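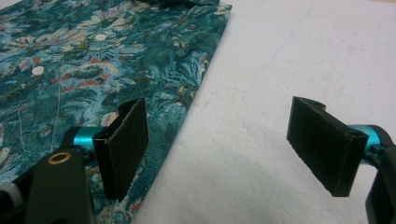
Floral shirt on a white surface, with two of its buttons showing.

Section 4. Laying Out and Folding a Short-Sleeved Shirt

Welcome back, and do take your time with this one! A button-up shirt is a friendly thing to learn on, and after 10 or so you'll hardly need the page.

1. Fasten the buttons, top to bottom, and lay the shirt face-up on your Kisano board.
2. Smooth the front with flat hands, working out from the buttons toward the side seams.
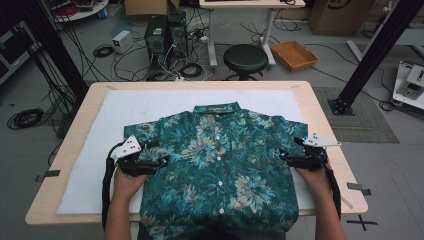

3. Draw each sleeve gently out to its own side and settle the collar points so they match.

Note: A long shirt may run past the front of the board. Let it hang for now, and slide it up before you fold.

4. Fold one side in toward the middle, sleeve and all, then the other (a busy print hides a crooked fold, so go by the buttons).

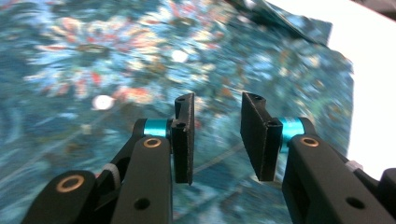 5. Bring the hem up to just under the collar and press lightly for a moment.

Caution: Never tug on a button to straighten the front. Lift the cloth beside it instead.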